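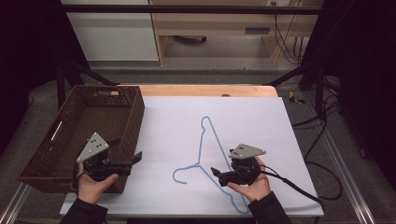
Visiting the Clurneck Hot Springs: Your Questions Answered

We get a lot of mail about the springs, and we love it! Most of the same questions come up again and again, so we've put them on one page. Last updated January 2021.

Where is Clurneck, and how do I get there?
Clurneck sits at the top of the Trilalex valley, 65 miles from the nearest interstate. The last stretch is a two-lane road with some wonderful views of the river, so give yourself time to pull over. In winter, carry chains. The plows do a great job, but they start at the bottom of the valley and work their way up to us.

Can I come without a car?
Yes! The valley shuttle runs 2 times a day from the depot in Clamine, once in the morning and once in the late afternoon. It stops at the visitor center and again at the lower pools. Bikes go on the front rack, first come, first served. Bring exact change or buy your ticket at the depot window.

Which pools are right for me?
The lower pools are the big, sociable ones. They're wide and shallow with a sandy bottom, and families tend to settle in there for the whole afternoon. The upper pools are smaller, hotter and quieter – you'll hear the creek the whole time you're soaking. If you can't decide, buy the all-pools pass and wander. There's also a cold plunge next to the upper changing rooms, and we dare you.

How hot is the water?
The lower pools usually stay near body temperature. The upper ones go hotter, and the readings are chalked on the board by the gate each morning. Drink plenty of water, take breaks, and talk to your doctor first if you're pregnant or have a heart condition.

Is it crowded?
The lower pools hold 130 bathers at a time, and on holiday weekends they do fill up by lunch. Come early or come after dinner. Evening soaks in March are our favorite thing in the whole valley: there's often still snow on the banks, the steam hangs low over the water, and you may share a pool with only a handful of people.

Do I need to book ahead?
For day visits, no, except on holiday weekends. For evening soaks, yes. Evening tickets go on sale a month ahead. Refunds are available up to the day before.

What should I bring?
A swimsuit, a towel, water shoes (the path to the upper pools is gravel) and a refillable bottle. Towels can be rented at the front desk if you forget yours. Leave silver jewelry at home – the minerals will turn it black in one afternoon.

Are there changing rooms and lockers?
Both areas have heated changing rooms with showers, hooks and benches. Lockers take a coin that you get back. They fit a daypack and boots but not a full-size suitcase, so ask at the visitor center if you're passing through with luggage.

Where should we stay?
The Frerichs Lodge is the one right beside the springs, and guests there can walk over in their robes. It has a big stone fireplace and a breakfast that will keep you going until three in the afternoon. Clamine has several motels and some lovely bed and breakfasts, usually at lower rates. For campers, the Trilalex campground is open from late spring until the first hard frost. Sites along the river go fast!

Where can we eat?
The snack bar at the lower pools does soup, grilled cheese and very good hot chocolate. For a sit-down dinner, try the lodge dining room or head down to Clamine, where Main Street has pizza, a diner and a bakery that sells out of cinnamon rolls before ten.

Is there anything to do besides soak?
So much! The Rim Trail starts behind the visitor center and climbs 300 feet to an overlook where you can see the whole valley. It's steep but short, and most kids who like to scramble will enjoy it. In summer you can rent tubes and float the lower river. In winter, the old logging road is groomed for snowshoes and skis.

Can I bring my dog?
Dogs are welcome on the trails and at the campground, on a leash. They aren't allowed in the pool areas or on the shuttle.

Are the springs accessible?
The lower pools have a paved path from the parking lot, a ramp with handrails and a chair lift into the water. The upper pools are reached by the gravel path and have steps only. Call the visitor center before you come if you'd like the lift set up for your arrival.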